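Part-time laundry folder, home visits
Jarbridge Household Help, Plodadville
Posted February 21, 2019

We are looking for a person who can fold a shirt. If you have just thought "well, anyone can fold a shirt," please go look in your dresser and come back.

Jarbridge visits private homes around Plodadville and deals with clean laundry. We don't wash it and we don't iron it. The customer gets it as far as dry, loses heart, and calls us. You come in, take it off whatever it has been hanging from, fold it, and put it where it lives. Then you go home, where your own laundry will be waiting in a heap, as ours is.

The hours are 12 a week to start, split over three weekday visits and one Saturday morning that moves around. Pay is $16 an hour, including travel between homes. There is no pay for travel to the first home, and yes, we have been asked, and no, Awuor has not changed her mind.

Most of the work happens on beds. Few of our customers own a table big enough for a long-sleeved shirt, and the ones who do have covered it in mail. So you need to be fine with working on a surface that is soft, low and seldom made. Lay the shirt out, get the sleeves straight, smooth the front with the flat of your hand, and only then start folding. People who skip the smoothing end up with something shaped like a sandwich. 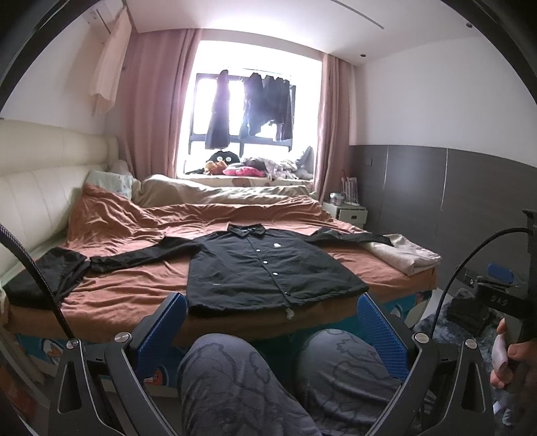
You should also be at ease in other people's bedrooms, meaning you can move a stuffed animal off a pile of clothes and put it back facing the same way. Customers notice. Declan Pirihi, who trains our new folders, once turned a rabbit to the wall in a house on Ledesma Street and got a phone call about it at dinner.

What you will be doing:
Taking dry clothes down from rails, racks, doorknobs and exercise bikes
Folding shirts, pants, towels and bedding to the customer's liking, which is written on a card in the hall closet
Pairing socks, within reason
Leaving anything still damp where it is, with a note

What we ask for:
Clean hands and short nails
Some patience with fitted sheets
A way of getting around town, as the bus does not go up to the Heltar apartments after six
Two references, at least one from a person who is not your mother

Experience in a hotel, a dry cleaner or a clothing store is nice to have. So is having raised several children. We have hired from both groups and the second one is faster — the first one has better collars.

Buttoned shirts are where most trial visits go wrong, so practice on one before you come. Do up the top button and one in the middle, no more. We fold face down, sleeves across the back, tail up in two turns. If you have a different method that you feel strongly about, you are welcome to show it to Declan, who also feels strongly.

The trial visit lasts two hours and is paid at the full rate. If it goes well you will be on regular visits until June, and after that we talk about more hours.

To apply, send a few lines about yourself to Awuor Khaemba at the Jarbridge office, or drop a note through the door at 28 Mill Road. A résumé is fine but keep it to one page. Please fold it neatly.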